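Why Does a Power Strip Have So Many Holes?

Hi, it's Pauline again! Last time we talked about light bulbs, and a reader named Botond wrote to ask me why his lamp, his fish tank and his computer can all share one plug in the wall. Botond, I love this question. When I was little I thought electricity poured out of the wall like juice and that if you plugged in too many things, the last one would only get a few drops. (That's wrong, but it's not a silly guess.)

The place on the wall where you plug things in is called an outlet. Behind it are wires that go through your house to a gray box full of switches, and from there out to the street. Most rooms only have a few outlets, and they are always behind the couch. So people use a power strip, a long bar with several sockets in a row and one cord that goes to the wall.

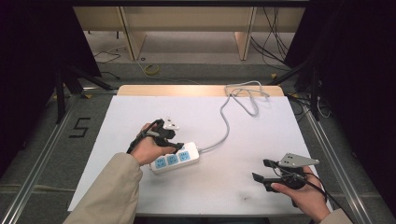
PARTS OF A POWER STRIP

The sockets. A white strip with three light-blue socket faces is a pretty small one. I have a longer one under my desk and it is always full! The little slots in each socket are where the metal prongs of a plug slide in. Inside the plastic, strips of metal run along underneath, so every socket gets connected to the same cord.

The cord. It looks like one fat gray noodle, but there are thinner wires hiding inside, each wrapped in its own plastic coat. Electricity travels easily through metal and hardly at all through plastic, so the coat keeps it where it belongs. A long cord can be coiled in a loose bundle when you put it away. Please don't tie it in a tight knot, though! Bending it hard over and over can break the wires inside.

SO CAN I PLUG IN EVERYTHING?

Nope! All the things on a strip pull their electricity through that one cord. A lamp needs a little. A heater needs a LOT, and too much at once makes the cord hot, and a hot cord can start a fire. Heaters go straight into the wall, and one power strip should never be plugged into another.

My other rules: no wet hands, no drinks next to the strip, and nothing goes into those slots except a plug. If a cord looks cracked or feels warm, leave it alone and get a grown-up.

Try this tonight: walk around your home with a grown-up and look for power strips. Don't touch, just look. I found one behind my bookcase that I had completely forgotten. It was running a clock!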